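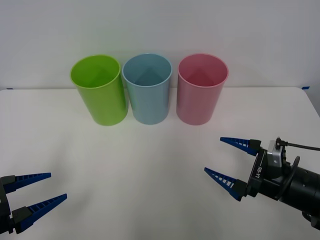
Becher in Grün, Blau und Rosa

Zwischenbericht Wahrtraum-Archiv Nultau
15. Januar 2019

Liebe Kirsty Pollock, liebes Team der Lennox-Stiftung,

so, endlich der Zwischenbericht, und er ist länger geworden als gedacht (ich hab schon gekürzt, ehrlich!). Im Juni haben wir mit dem Sammeln angefangen, und inzwischen liegen 1.020 Traumberichte im Archiv. Die meisten kamen über unser Forum, viele aber auch ganz klassisch per Brief, mit Zeichnungen am Rand und einmal mit einem gepressten Kleeblatt dazwischen.

Was wir sammeln, wissen Sie ja: Träume, von denen die Leute sagen, dass sie später eingetroffen sind. Ob da was dran ist, entscheiden wir nicht. Wir fragen aber jedes Mal nach, wann der Traum aufgeschrieben wurde, und da wird es leider oft dünn. Bei den allermeisten gibt es die Notiz erst hinterher. Shivam Tyagi hat deshalb ein eigenes Feld in die Datenbank Plullelex eingebaut, und seitdem kann man die vorher notierten Träume getrennt aufrufen. Das hat uns die Arbeit enorm erleichtert!

Die Gespräche laufen auch. 12 haben Nandi Mofokeng und ich schon geführt, alle in Nultau und drüben in Releck. Am Telefon erzählen die Leute übrigens viel weniger, am Küchentisch kommt dann plötzlich noch die Geschichte von der Großmutter und der stehengebliebenen Uhr. Die nehmen wir natürlich mit auf, auch wenn sie streng genommen kein Traum ist.

Hinterher hängen wir beim Abtippen. Jessie Rennie war länger krank, und die alten Handschriften liest außer ihr kaum jemand flüssig. Drei Kartons stehen noch ungeöffnet bei mir im Flur.

Zum Geld: Ausgegeben sind bisher 1.695 Euro, fast alles für Fahrten, Porto und das Aufnahmegerät. Die Belege schickt Nikola Kwiatkowski gesondert. Eine Frage hätte ich noch: Dürften wir den Rest vom Fahrtgeld fürs Abtippen nehmen? Dann könnten wir jemanden stundenweise dazuholen.

Herzliche Grüße aus Nultau, auch von Nandi und Shivam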